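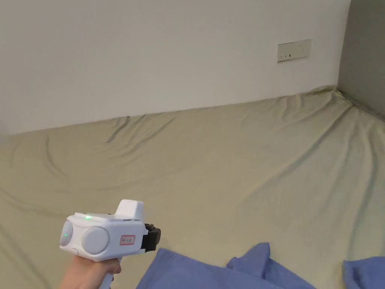
Wer hilft mir beim Bettenmachen? Aushilfe für unsere Gästezimmer in Flerutik gesucht

Hallo zusammen, ich bin Vesna und kümmere mich im Haus Delić um alles, was mit Zimmern und Wäsche zu tun hat. Ab Mai wird es bei uns wieder voll, und meine bisherige Kollegin ist nach Cellholm gezogen (ich gönne es ihr, aber sie fehlt mir jetzt schon!). Deshalb suche ich jemanden, der vormittags mit mir durch die Zimmer geht.

Wir haben 18 Zimmer auf zwei Etagen und dazu die kleine Wohnung unterm Dach. Die meisten Betten stehen mit zwei Seiten an der Wand, das Haus ist alt und die Zimmer sind schmal. Wer schon mal ein Spannbettlaken in so eine hintere Ecke gefummelt hat, weiß, was das heißt: Knie auf die Matratze, Arm lang machen, und wenn man hinten endlich fertig ist, rutscht es vorne wieder hoch. Ich habe da über die Jahre meine Technik gefunden und zeige sie gern. Hinten anfangen, immer hinten anfangen!

Was so anfällt: Betten abziehen und frisch beziehen, Decken ausschütteln und ordentlich zusammenlegen, Bäder wischen, lüften, Handtücher auffüllen. Gegen Mittag kommt die Wäsche in den Keller, da läuft dann schon die erste Maschine. Gebügelt werden bei uns nur die Kissenbezüge. Bei den Laken reicht es mir, wenn sie straff sitzen und keine großen Falten quer übers Bett laufen. Ich streiche trotzdem bei jedem noch mal drüber, daran gewöhnt man sich.

Im letzten Jahr haben wir 2289 Mal ein Bett frisch bezogen, ich führe darüber tatsächlich Buch, mit Bleistift, im Heft neben dem Trockner. Im stärksten Monat waren es 367. Zu zweit geht das gut, allein nicht.

Angefangen wird um halb neun, Schluss ist meistens gegen eins. Ich stelle mir drei Vormittage pro Woche vor, welche das sind, machen wir miteinander aus. Wenn du Kinder in der Schule hast oder nachmittags studierst, passt das ganz gut zusammen. In den Ferien kann es auch mal ein Vormittag mehr werden, das sage ich dann aber rechtzeitig. Angemeldet wird natürlich alles ordentlich, über den Stundenlohn reden wir beim Kennenlernen, und Trinkgeld aus den Zimmern wird geteilt.

Erfahrung brauchst du keine. Du solltest Treppen nicht scheuen (Aufzug haben wir nicht), dich gut bücken können und fremde Sachen in Ruhe lassen, auch wenn sie quer über dem Bett verteilt liegen. Deutsch muss nicht perfekt sein, meins war am Anfang auch abenteuerlich. Mit mir kannst du außerdem Rumänisch reden, mit Hrvoje in der Küche Kroatisch. Er macht um elf eine Pause mit uns, es gibt Kaffee und meistens was vom Frühstück, das übrig ist.

Wer Duftstoffe schlecht verträgt: Wir waschen seit dem Winter ohne Weichspüler. Arbeitsschuhe bringst du bitte selbst mit, Schürze und Handschuhe bekommst du von uns.

Wenn du Lust hast, komm einfach zwischen zwei und vier vorbei und frag an der Rezeption nach mir. Dort sitzt nachmittags Ognjen Dumitrescu, er nimmt auch Zettel mit Namen und Telefonnummer an. Einen Lebenslauf kannst du mitbringen, musst du aber nicht. Danach würde ich dich zu einem Probevormittag einladen, bezahlt, versteht sich.

Ich freu mich auf dich!
Vesna Popescu
Haus Delić, Flerutik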